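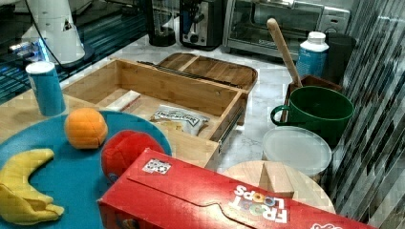

**What does Skolach do?**

We sort out kitchens in lived-in homes: drawers, counters, the shelf over the stove, and the handful of fittings that hold it all up.

We try to keep the claims modest. The home organizing trade likes to say that a tidy drawer will change how you eat, sleep and get along with your family. We have done 359 kitchens and haven't seen much evidence of it. What we have seen is that people find the can opener faster. We charge for that and don't mention sleep.

## How we got here

Skolach was started in Grestham by Alžběta Kollár, who had spent years selling drawer inserts for another firm and had come to doubt most of them. A divider with 12 slots looks great in a showroom. At home somebody buys a whisk that doesn't fit any of the slots, and the whisk goes on the counter, and so does the next thing. Her first jobs were mostly taking inserts out.

Iveta Machala joined the second year to handle hardware and repairs. She will tell you a towel bar is only as good as what its posts are screwed into, and she'll ask to see the wall before she gives you a price. Some customers find this annoying. She has 77 brackets in a bucket at the shop, all pulled loose by ordinary dish towels, and she's happy to show them to anyone who thinks she's fussing.

## How we work

We come in the morning and start with whatever is on the counter. We don't ask you to clean up first - please don't, it hides the problem. Then we ask what you reach for on a normal day, and we don't quite believe the answer. Most people say they use the good knives and the mixing bowls. Then we watch them make a snack.

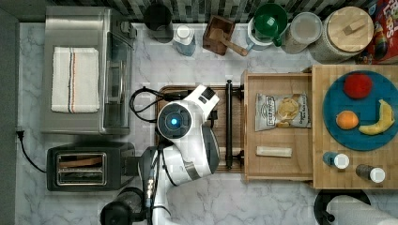
The counter gets settled before any cabinet is opened. Things used daily may stay out. A matching set of jars is fine if you already own one, but we won't sell you one, and we have our doubts about pouring food out of a package that already closes and tells you what's in it. Alžběta tried the jar system at home in September and was back to boxes before the first snow.

Drawers come next. A wide, open drawer with very little in it can be a perfectly good drawer. We've been told this is lazy.

Hardware is last, and only if you need it. We carry bars, hooks and posts in a few dark and light finishes, mostly the Sandu line, plus a drawer runner from Zorkidix that has held up better than we expected. We'd still like to see it after a few more summers. 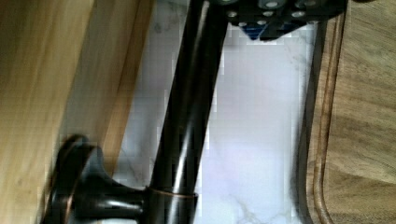 *Bar and mounting post in a dark bronze finish.*

## What it costs

A single kitchen is $300, one visit, hardware extra. There is a return check for $87 if you want one. We used to include it in the price, until we noticed that most people were canceling it.

We don't offer memberships, a course or an app. If your kitchen already works for you, leave it alone and save the money.

## Getting in touch

Call the shop in Grestham before 4 p.m. and you'll get Iveta. After that it goes to the machine, and Alžběta calls back in the evening. Have the width of your widest drawer handy, measured on the inside.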